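A visit to Hattar in September

I had wanted to see Hattar for a long time, because I work with planning in a small packing company and we are always told that we are too small for robots. In September I finally got the chance. Domumham, the supplier association we belong to, had arranged a visit for members, and I took the early train with a notebook and too many questions.

Hattar is a contract packer. They take goods from other companies, sort them, put them in trays or boxes and send them on to shops. The building is low and quite ordinary from outside, between a tire shop and a bus depot, and I walked past it the first time. Inside 40 people work on two shifts. On a normal day they send out 1,640 boxes, and this number is written on a board next to the coats, together with the number from yesterday.

We were received by Liv Magnusson, who is responsible for production. She gave us coffee and talked for a short time only, which I liked. The company started with arms three years ago, she said, and the first year went badly. They had bought a system called Pretska for the heaviest line and placed it there without asking the people on that line how they did the work. It stopped many times each shift. The packers had to lift boxes out from behind the fence, and this was harder for the back than the job they had before.

After that they changed the way. Now every new task is tried first on a plain table, with one arm, and one of the packers teaches it. The packer holds the handles and makes the movement, the arm copies, and after many repetitions the program can try alone. At Hattar this is paid work with its own place in the schedule, four hours at most per person per day -- the rest of the shift you are on the line as usual. I asked if people want to do it. There is a list, Liv Magnusson answered, and at present the list is longer than the need.

The person I talked with most was Ratree Sombatkul. She has packed by hand for eleven years and now she teaches two days each week. She told me that the first surprise was how much she did without knowing it. When she picks up a flat piece of cardboard, she bends one corner a little with her thumb, and she had never thought about this thumb before she had to do the same thing with two stiff fingers. She had to find another way, sliding the sheet toward her and gripping it at the side. For one such small task she can make 200 repetitions before the engineers are satisfied. It is boring sometimes, she said, and her eyes get tired, but her shoulders are better than they were.

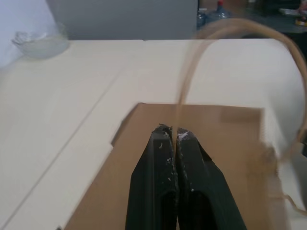

What happens to the packers when the arm has learned the task? They move to other work in the same building, mostly mixed orders and quality control, and the company has an agreement with the union that teaching a task cannot be used as a reason to remove the teacher's position.

I read this agreement later, as it was hanging in the lunch room. It is two pages and easy to understand. It is valid for three years. What comes after that is not written, and when I spoke with two of the younger packers at lunch, they had noticed this too. One of them wants to take a course in maintenance. The other one said that she will wait and see, but that she does not like to teach the night program because it runs when she is at home and she cannot hear if it goes wrong. I thought this was a good way to say it.

In the afternoon we saw the line where they pack for Skinine, a brand of skin cream. Two arms put jars into trays and a person stands at the end and looks at the lids. The work is quieter than I expected -- you hear the ventilation more than the machines. The person at the end changes every forty-five minutes. Before it was every two hours, but looking is more tiring than packing, and the people on the line asked for shorter turns and got them.

I also asked about money, of course. Teachers get a small addition per hour. Liv Magnusson did not want to say what the arms cost, only that the table and the training hours were a bigger part of the budget than she had planned. For us at home this is useful to know, as we have so far calculated only with the price of the machine.

The visit ended at three o'clock. Those who want to go should write to the Domumham office, they plan one more group before winter. Take flat shoes, and eat something before, as the lunch is late.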